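燃料とタイヤの話を先に書く。木曜の夜に録画を見返しながら取ったメモが元なので、順序はあまり整っていない。

前提から。対象はKinholmの耐久レース、一周およそ4.2キロのコースを300周する形式である。給油リグの流量はレギュレーションで全車共通に絞られており、静止時間の下限はどのチームもほとんど変わらない。差がつくのは進入、停止位置、発進、それからタイヤ交換と給油の重なり方で、順位表だけを見ていると、この部分はまず読み取れない。

Brandbergのピットは今回も速かった。ただし速い理由は作業そのものより停止位置の精度にあると思う。ドライバーのOsaze Ezeaniは、六回の停止のうち五回で前輪の位置をほぼ同じところに合わせている。録画の角度が悪いので誤差の絶対値は出せないが、ボックスの白線とホイール中心の関係を見る限り、手のひら一つ分も動いていない。前側の作業員が歩数を変えずに済むので、最初のナットに工具が掛かるまでの時間が揃う。残る一回は前走車がまだボックスを離れておらず、斜めに入らざるを得なかった停止で、これは除外して考えるべきだろう。

一方のSastusは停止位置が毎回ばらついていた。前に出すぎた停止が二回あり、そのうち一回は給油ホースの取り回しに余裕がなく、給油担当が一歩踏み直している。踏み直しは一秒に満たない。しかし給油の開始が遅れると、静止時間の下限がそのまま後ろにずれる。タイヤ側がどれだけ速くても取り返せない。

次に燃費。Brandbergは最初のスティントを予想より長く引っ張った。中継の解説は節約走行だと説明していたが、ラップタイムの推移を書き出してみると、そうとも言い切れない。節約しているなら、ストレート終端でスロットルを早めに戻す分だけセクター1の最高速が落ちるはずである。公開されている計時では、最高速の低下は終盤の数周に限られる。それ以前の区間で落ちているのはセクター3で、ここは低速の切り返しが続き、燃料よりもリアタイヤの状態が出やすい。つまり、前半はタイヤを守り、最後だけ燃料を合わせた、と読む方が数字には合う。

この読み方が正しければ、二回目以降のスティント長にも説明がつく。リアが残っているから同じセットをもう一度使う選択肢があり、実際に三回目の停止では左側しか替えていない。左二本だけの停止は、給油が律速になっているので静止時間の短縮にはならない。得をするのはタイヤの在庫の方で、終盤に新品を一組多く残せる。最後の50周でペースの差になって現れたのは、おそらくこれである。

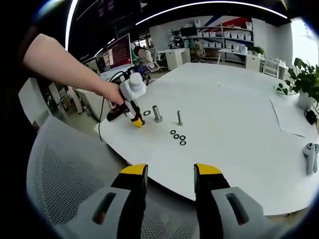
給油系のシールについても触れておく。Sastusは四回目の停止のあとでペナルティを受けた。公式の通知には給油時の漏れとだけあり、原因は書かれていない。以下は一般論になる。乾式のカップリングで漏れが出る場合、バルブ本体の破損より、シールの傷みや噛み込みを先に疑うことが多い。写真で白いテーブルに載っている黒いゴムのOリングのような、形だけ見れば何の変哲もない輪が、断面の潰れ量だけで圧力を受け止めている。溝の深さに対して線径が細ければ潰れが足りず、太ければ溝からはみ出して、着脱のたびに縁で削られる。動的に使う箇所と固定で使う箇所では適正な潰し代も違うし、燃料で膨潤する材質なら、組んだときの寸法だけを見ていても意味がない。

材質の選択も単純ではない。ニトリルは扱いやすく安いが、アルコール分の多い燃料では膨潤が大きくなる場合がある。フッ素ゴムは燃料には強い反面、低温で硬くなるものが多く、種類によってはアルコールとの相性に注意がいる。夜間の冷え込みがあるレースで、日中の走行だけで確認した部品をそのまま使うのはあまり感心しない。もっとも、Sastusが何を使っていたかは外からは分からないので、これ以上は書かない。

シールの交換周期も、時間ではなく着脱回数で管理する方がよいと考えている。耐久の本番だけなら着脱は知れた回数だが、ピット練習を含めると桁が変わる。一日に40回の練習を五日やれば、それだけで200回になる。練習用と本番用のカップリングを分けているチームなら問題は起きにくいが、予算の小さいところは共用していることがある。共用する場合は、少なくともシールだけは本番前に新しくして、その状態で数回着脱して馴染みを見ておくべきだろう。新品に替えた直後がいちばん安全とは限らない。組み付け時のねじれや、溝に残った異物は、最初の数回で出ることが多い。

ペナルティの内容はドライブスルーで、損失はこのコースの場合、ピットレーンの速度制限区間が長いため小さくない。区間長をおよそ400メートル、制限速度を時速60キロとすると、通過に24秒かかる。同じ区間を通常のペースで走れば八秒前後なので、差し引き16秒ほど。進入と再加速の分を足せば20秒に近い。最終的な三位との差が14秒だったことを考えると、あのペナルティがなければ表彰台だった、という計算はできる。ただし直後にセーフティカーが入って隊列が詰まっており、損失の一部はそこで消えている。単純な引き算で順位を語るのは避けたい。

そのセーフティカーについて。出動は250周目で、残り周回を考えると給油するかどうかの境目に当たる。満タンで走れるのはどのチームも50周強と見られ、ここで入れば理屈の上では最後まで届く。上位のうちBrandbergを含む三台がすぐに入り、Krajewskaは残った。結果だけ見ればKrajewskaの判断は外れだが、その時点の情報で評価すると、外れとまでは言えないと思っている。Krajewskaは11周前に給油を済ませたばかりで、入れば後方に沈む。コースの追い抜きの難しさを考えれば、前に留まってもう一度セーフティカーが入るのを待つのは成り立つ賭けだった。過去の結果を見ても、このレースの終盤は中断が重なりやすい。

問題は、残ると決めたあとのペース配分の方にある。再開後、Krajewskaは先頭を守るために最初の10周をかなり速く走った。届かせるつもりなら、ここで燃料を貯めなければ間に合わない。届かせないつもりなら、早めに短い給油を入れて、新しいタイヤで追う方がよい。実際にはどちらにもならず、残り九周で給油に入り、七位まで落ちた。無線の公開部分では、チームが二度、目標燃費を言い直している。目標が途中で変わると、ドライバーはそれまで節約した分も、使った分も評価できなくなる。戦略の当否よりも、この伝え方の方が気になった。

Ezeaniの最終スティントは地味だったが、内容は良い。再開後の五周は二番手のまま無理をせず、前車との間隔を1.2秒前後に保っている。乱流を受けて前輪を傷めるのを嫌ったのだと思う。Krajewskaが給油に入ったあとは、周回遅れの処理を除けばラップタイムのばらつきが0.3秒以内に収まっていた。これだけ揃うと、燃料もタイヤも余裕があったと見てよい。

計時の数字は公開されている表から手で写したもので、写し間違いが一か所あるかもしれない。182周目のセクター2だけ、合計と合わない。元の表の誤りか自分の誤りか、まだ確かめていない。

次のラウンドは路面が新しく、セクター3に当たるような低速区間がほとんどない。リアを守って在庫を残すやり方がそのまま通用するとは思えないので、Brandbergの最初のスティントの長さをまず見るつもりでいる。Sastusについては停止位置。前後のばらつきが減っていなければ、給油系をいくら直しても静止時間は揃わない。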